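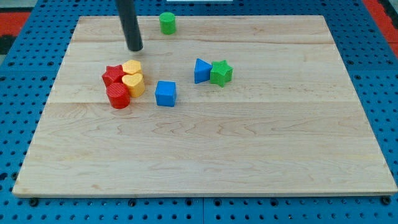

Board on the pegboard table, eight blocks, arm at the top

Thread: Can a machine tidy a shelf yet, or only blocks?

lolden_bench
May 21, 2026
I work in a small repair shop and I follow this subject with hope, but also with doubt. My question is simple. If an arm can sort blocks like these by color, how far is it from sorting my drawer of screws and washers? The boss wants to put money aside in October and I must write him an opinion.

pell1468
Far. Blocks are friendly objects. They have flat tops, strong colors and they stay where you put them. Your washers are gray, thin and lie on top of each other.

Nikow
I don't agree that blocks are so easy. Look at the red and yellow ones on the left, all pressed together. A gripper needs space for its fingers. The blue cube stands alone, so that one I would give to any arm. The two hearts are another story.

pell1468
You push the group apart first, then you pick. This is an old trick.

Nikow
Old trick, yes, and on my arm it sends the cylinder rolling to the floor. I tried it for 3 evenings.

zarnarham_tools
We have one Zarnarham cell in the shop, for loading parts into a tray. It does this well, but the parts arrive always in the same position. When a box comes mixed, a person does it. I would not promise more to your boss.

lolden_bench
Thank you, this is useful. And at home? My sister asks me every month when she can buy something that picks up the toys.

Nikow
For hard toys on a clear floor, I think soon. For socks and blankets, I don't know. Cloth changes its shape each time you touch it.

pell1468
"Soon" is what I read when I joined this forum. A child fills the box in 2 minutes — the arm will still be planning the first star.

zarnarham_tools
Speed is not so important if it works at night. My dishwasher is also slow.

pell1468
Your dishwasher does not have to find the plates.

lolden_bench
I will write to him that we wait with the screws, and ask for a trial with the bigger parts. If somebody has used the Nikzad gripper with small metal pieces, please tell me which fingers you took.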